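Fri 27 September

Dye bath for the wool samples, third attempt. Volker insists the madder wants soft water, so I hauled two jugs of rain from the barrel and strained out the earwigs. Mordanted the skeins overnight in alum, same recipe as in February, when everything came out the shade of an old bandage.

Kept the pot under a simmer this time. The Eichhorn hot plate has two settings in practice, off and boil, so I spent the morning turning the knob back and forth like a safecracker. Skeins in at 23 minutes past nine, left for two hours, lid ajar.

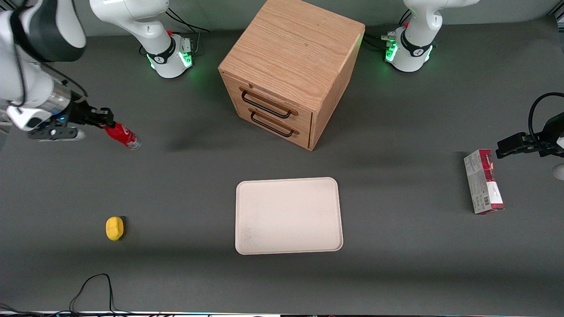

First skein is a proper brick red. Second is the same but streaky where I tied it too tight. Third is brown, and I have no notes on what I did to it, which is what this notebook was supposed to be for.

Mieke wants 36 skeins by the end of next month. At three per bath, and one of those brown, she may want to revise her ideas about brown.

To do: tie looser. Write the weight of madder on the jar and not on my hand. Ask Arne whether he still has the big enamel pot, and whether he has cooked jam in it lately. Try a pinch of chalk in the next bath and leave one skein out of it to compare.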